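Ticket: Pushing demos, drift at contact
Project: Tisero tabletop
Opened by: Talha Zaidi
Assigned to: Ermelinda Figueiredo
Status: Open

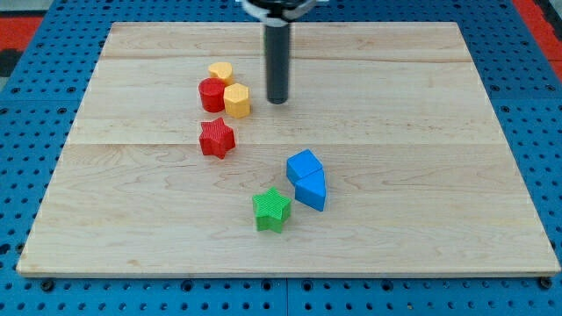
Pusher over the board, blocks to the left.

Zaidi, Fri 30 September
Policy trained on the latest Chukwu batch keeps stopping short of the block and then pushing air. Offline loss looks fine. Vernon thinks we need more demos. I doubt it. We have 300 and the last time we added more we got the same failure with a longer training run.

Figueiredo
Which instruction type? "Push the red star to the green star" or the grouping ones?

Zaidi
Both. Grouping is worse. It does all right with a single block in open space, or so Vernon says. I haven't seen numbers for that.

MacPherson
The numbers are in the Miser sheet. And more demos did help in the spring, on the heart.

Zaidi
The sheet has 4 runs for the heart. I wouldn't call that helping.

Figueiredo
Went through the logs. Pusher position and camera timestamps don't line up in 136 of the demos. The video lags the arm by a couple of ticks, so the model learns that contact happens before it does. Would fit stopping short. Would not explain why grouping is worse.

Adeyemi
Operators tend to slow down near a group. Could be they also pause there and the pauses are being kept as actions. Did anyone turn on the idle filter?

Figueiredo
It's on, but the threshold was copied from the Surkville rig and that arm is a lot noisier. I'd check it before trusting it.

MacPherson
So retrain without the 136?

Zaidi
Retrain without them, same seed, no new data. If we change two things at once we'll be arguing over this again in November. I'm also not convinced the lag is limited to the ones the script flagged. It only looks at the first contact in each demo.

Figueiredo
Fair. Extending the script to all contacts. Holding collection until it has run.

Zaidi
Leave the ticket open. Please don't mark it fixed on a loss curve. I want to see it push a block on the real board.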